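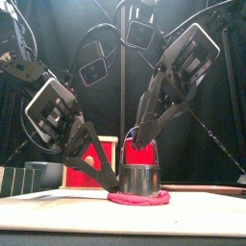 Skokmont Household Shelf
Progress report to the Wandasell Fund
August 2015
Prepared by Zuzanna Stępień

Dear friends at Wandasell,

Thank you again for your patience with the last report, which reached you late and without its second page. I have tried to put everything in one place this time, and if I go on a bit in the section about trays you are welcome to skip ahead. Mohammed-Awal has read it through and taken out two of my paragraphs, so you are already getting the short version.

Where we are

Your grant pays for us to put together kitchen and household sets for people moving into a first apartment, or into a new one with very little to put in it. When we applied last November we said we would sort out the donated goods, settle what belongs in a set, and then get sets out the door at a steady pace. The first part is done. The second is nearly done, with one argument still going on (lids, see below). The third has started, and it has been lovely to see.

Since the shelf opened we have handed out 803 pieces, and by a piece we mean one thing you could pick up and put in a cupboard, so a pot is one and a spoon is one. I know that the original plan spoke of complete sets. We still write those down too, but plenty of people come to us with half a kitchen already and only want the other half, and it seemed silly to press a second pot on somebody who has a perfectly good one and nowhere to keep it. We would like your agreement to report in pieces from now on, with sets listed alongside.

Sorting the donations

The goods come in mixed, as you would expect. A box from one household might have bowls, a bath mat, a birthday candle and a very good saucepan all tipped in together. We used to sort by material, so metal in one bay, plastic in another and wood in a third. It looked wonderful and it was a nuisance to pack from. In the spring we changed over to sorting by where a thing goes in a home: stove, table, counter, drawer, and a fifth bay for whatever we can't agree on. Packing goes much faster this way and the new people pick it up in an afternoon.

We also nest more than we did. A smaller container goes inside a pot whenever it fits and comes out again easily, with a cloth around or under the pot so that the metal isn't rubbing on its neighbors. We have plenty of cloths. Kyei, the linen supplier down the road from us, gave us their leftover ends and short lengths, and I think we will still be using them when I retire. Containers with a wire handle need a little thought, as the handle can stand up over the rim and catch on whatever is packed above it. We put those near the top now.

Trying out the sets

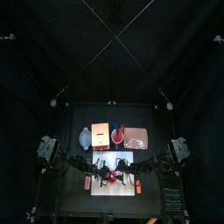 A set has to make sense to the person opening it, and the best way we have found to check that is to put the things out on a table with room between them before any of it goes near a carton. Laid out in a row like that, you see at once if there is a bowl and nothing to stir with, or three things that all do the same job. You also see what could hold something else. The pink cup with the red spoon and the blue utensil standing in it is how we would like all the small tools to travel, kept together and easy to find, and the square pink tray can take a clear plastic bag in the bottom with no trouble at all. Things like the wooden box are harder. It is tall and narrow and it wants to go in last, when there is usually a gap down one side of the carton that suits it.

The pale blue bowl with the little tab handles deserves a word too. Bowls you can see through are popular with our families, and bowls with something to hold on to are popular with everyone over seventy, so we have asked donors to look out for more of both. I would happily fill a whole bay with them.

Mohammed-Awal Dankwa joined us in the spring to look after packing, and he has rewritten our packing card so that it fits on one side of paper. It reads:

Heavy things at the bottom, and cloth between metal and anything that scratches.
Small tools in a cup or jar.
Anything with a handle, handle side up.
Shake the carton gently. If it rattles, add a cloth.
Write the room on two sides of the carton.

He wanted to leave it there. I wanted a line about wishing people well in their new home, and we have compromised by writing that on the inside of the lid in pen.

What has been harder

Lids. Pots reach us with no lid, lids reach us with no pot, and a good half of my Tuesdays go on trying one against another like the slipper in Cinderella. We have talked about sending pots out without lids and saying so plainly. Mohammed-Awal is in favor. I keep thinking of somebody trying to cook rice that first evening. For now we buy flat lids that sit on more than one size, which has pushed the small purchases line over budget by $5 a month, and we have taken that out of the cleaning supplies line, where we were under.

Storage has been tight as well. The back room at Flerkelar is dry and the landlord is kind, but the shelves there are deep, and things at the back tend to stay at the back. We lost an entire carton of mixing bowls for most of the spring. The remedy is trays we can pull forward, and we have put them on the 3 lowest shelves so far. They are nothing special, just whatever square or oblong trays come in and are sound enough to bear the weight. The upper shelves will follow as more trays turn up.

I should also mention that we turned some donations away, and a few people were hurt by it. We are working on a kinder wording for the door. Cracked plastic, pans with the coating coming off and anything that plugs in are still the main ones.

What people have told us

We slip a card into each carton asking what was used first and what was missing. A fair number come back. The pot is nearly always first. A can opener is nearly always missing, so we now ask for those by name. One lady wrote that her son had taken over the storage box for his toy cars and would we mind - we did not mind. Another card said only "more spoons", underlined, and so there are more spoons.

Plans for the next 4 months

We would like to finish the trays at Flerkelar, settle the lids one way or the other, and get the drawer bay down to a size where a person can find a peeler in it. We also want to try a smaller set for people in a single room with a shared kitchen, who need things that stack and can be carried down a hallway in one go. A pot with a container inside it, a bowl, a cup of tools and a tray to carry the lot on would be a good beginning, and we will put a few together and ask people to live with them before we settle on anything.

We are not asking for any change to the total. We would like permission to move what is left in printing over to small purchases, as the new packing card has saved us more paper than I would have believed. If you can let me know before we place the next lid order I would be very grateful.

You are always welcome to come by and see the shelf. Mornings are best, and there is coffee, though you may have to choose between mugs with no handles until the next delivery.

With warm thanks,
Zuzanna Stępień
Skokmont Household Shelf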